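Jarnel Shared Workshop
Progress report to the Yazzie Small Projects Fund
Hand-held gripper and sorting arm, second reporting period
Prepared by Radosław Malinowski

Summary

The hand-held gripper is finished and in use. The second set of fingers has replaced the first. Recording of demonstrations has started at the workshop table and at my home. The arm itself is assembled as far as the wrist and is waiting on a replacement gearbox for the shoulder joint. We are behind the schedule in the application by about a month, all of it on the arm side. Spending is within the grant.

What the grant is for

The fund is paying for a low-cost arm that can take packaged goods out of a basket and set them on a table, and put them back. The workshop's food shelf is restocked every week by people standing at a table moving packets from one place to another, and we want to find out how much of that a small arm can do. The hand-held gripper is the teaching tool. A person holds it and does the job by hand while a camera on the tool records, and the arm is later trained on those recordings. The fingers on the hand tool and on the arm are the same parts, so what the camera sees should match in both cases.

Work since the last report

Fingers. The first fingers were printed with the screw holes cut straight into the plastic. The threads wore out after a few pad changes. The new fingers are thicker and have brass threaded inserts, set in with a soldering iron. I printed three pairs. One pair had an insert go in crooked and is kept for spares.

Pads. The contact pads are flat black rectangles that screw to the inner side of each finger. We tried two materials. The softer one gripped cardboard well and tore at the screw hole. The firmer one is what we are using now. It slips on glossy bags if the squeeze is light. The edge of a pad frays where it meets the mounting, and I have started trimming new pads slightly short before fitting them. I will report next time on whether this helps.

Trigger and linkage. The trigger was rebuilt once. The original spring was too stiff for long sessions, and two of the people recording complained of sore hands after half an hour. The lighter spring is better. There is a small amount of play in the left linkage, which shows up as a difference between the two finger positions when the gripper is nearly closed. I have shimmed it and it is good enough for recording. It will need a proper bushing before the same design goes on the arm.

Camera mount. No change to the position. The view takes in both fingers and the space between them. I added a locking screw after the mount turned slightly during a session in January and the recordings from that evening had to be thrown out.

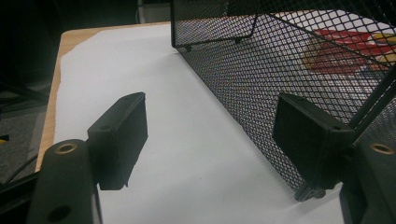

Table setup. The white paper over the table was added after the first recordings, in which the wood grain and the reflections from the ceiling lights caused trouble for the tracking software. Paper is cheap and easy to replace. It does crease, and it moves if a sleeve catches it. We tape it down at the start of a session. I would like to try a matte board instead, and have put a small amount for this in the spending plan below.

The mesh basket stays. I had proposed changing it for a solid bin in the last report, as the mesh confuses the depth estimate when an object is seen through the side. After talking it over with the other members we decided that the baskets on the shelf are mesh and the arm will have to cope with them.

Recordings

We have 825 demonstrations saved. Of these, 53 have been marked as unusable, mostly because of dropped frames or a hand passing in front of the camera. Each one is a single move, either basket to table or table to basket. Sessions run for 45 minutes at most, with the batteries changed at the end.

The recordings are uneven. Boxes are well covered, and soft packets much less so. Nearly everything was recorded by right-handed people standing at the same side of the table. I have asked the members who record next to change sides halfway through a session and to move the basket before they begin.

The files are stored on the Zarkard drive at the workshop, with a copy at my home. The copy is made by hand at present. I missed it once, with no loss.

Arm

The base, shoulder bracket, elbow and wrist are assembled. The shoulder gearbox from Balico arrived with too much backlash, enough that the wrist could be moved a finger's width with the motor locked. Balico agreed to exchange it. The replacement has been promised but has no shipping date yet. Until it comes the arm can be powered and moved but there is no use in running trained motions on it.

In the meantime I have finished the wiring from the elbow to the wrist and tested the emergency stop. The stop cuts motor power as intended. The arm drops when this happens, so a padded rest has been fitted under it. A brake on the shoulder would be the better answer and is outside the present budget.

Spending

By the end of this period we had used 61 percent of the grant. The largest items were the motors and the camera. Filament, inserts and pad material came in under the estimate. The second spring and the locking screw were taken from the workshop's own stock and are not charged to the grant. I ask for approval to move the unused filament money to the following:

Matte board for the table
Bushings for the gripper linkage
One additional storage drive, so that the second copy is made automatically

The total asked for is less than the amount left on the filament line. Receipts are attached separately.

Problems and risks

The gearbox is the main one. If it has not come by the middle of the next period I will ask Balico for a refund and buy a different type, which would mean redrawing the shoulder bracket. I have a draft of that bracket already.

The second is time. I do most of the printing and all of the software, and I was away for part of this period. Another member has now learned to set up a recording session without me, and 19 of the recent sessions were run that way.

Next period

Fit the bushings and check the finger positions against each other again. Record more soft packets, with the basket in different places. Fit the gearbox when it arrives and run the first trained motions at low speed, with no goods on the table. After that, single boxes from the basket.

The workshop is open in the evenings from 6 p.m. if anyone from the fund would like to come and see the gripper in use. Please write to me beforehand so that I can have it charged.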